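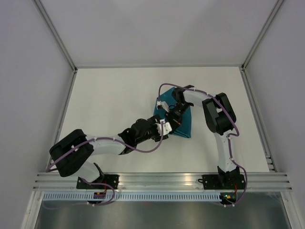 Deux bras au-dessus d'un même morceau de tissu, sur le banc de Brelau.

Plier un tissu, pour un robot, reste un problème magnifique

Je lis beaucoup d'articles sur la manipulation robotique, et peu m'ont donné envie d'en parler à table. Celui de l'équipe de Brelau, sur la méthode Pralta, l'a fait (mes convives ont été patients).

Un cube a six degrés de liberté. Un bout de tissu en a tellement qu'on renonce à les compter : il se froisse, il cache ses propres coins, il glisse. Pendant des années, la réponse a consisté à construire un modèle physique du textile, puis à planifier sur ce modèle. C'est élégant, et ça casse dès que l'ourlet est un peu plus raide que prévu.

Pralta prend le problème par l'autre bout. On enregistre des démonstrations humaines, 4000 au total, et on apprend une politique qui va directement des images aux mouvements des deux bras. Aucune reconstruction du tissu, aucune carte des plis. Ce qui me réjouit surtout, c'est le découpage : la politique prédit une courte séquence de gestes, en exécute le début, regarde de nouveau et recommence. Quand un bord échappe à une pince, elle le reprend. J'ai repassé la séquence trois fois, on croirait voir quelqu'un qui hésite devant un drap-housse !

Les chiffres, maintenant. Sur des tissus jamais vus à l'entraînement, le pliage aboutit dans 69 % des essais, contre 37 % pour Zumton, la méthode planifiée qui sert de comparaison. Avec un seul bras actif et l'autre en simple appui, Pralta retombe à 53 %. Ce dernier résultat est enterré dans une annexe et c'est pourtant mon préféré. Il dit que la coordination compte énormément, et que le second bras fait bien plus que tenir.

Je vois d'ici l'objection : un essai sur trois ou presque échoue encore, sur une table dégagée, avec une seule pièce à la fois. C'est vrai. Une blanchisserie n'en voudrait pas. Mais les échecs sont instructifs, ils se concentrent au moment où les deux pinces travaillent très près l'une de l'autre et se masquent mutuellement le tissu. Voilà un défaut qu'on peut attaquer, avec des vues supplémentaires ou de meilleures démonstrations.
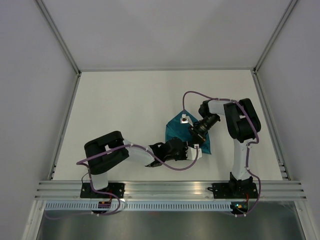

Ce que j'attends de la suite

Le jeu de données Amegashie, annoncé pour septembre, doit ajouter des tissus plus épais et des vêtements entiers. J'aimerais y trouver aussi les démonstrations ratées, trop souvent jetées avant publication. Une manche, avec ses deux épaisseurs qui coulissent, me paraît le bon test. Je relancerai les mêmes comparaisons dès que les fichiers seront en ligne.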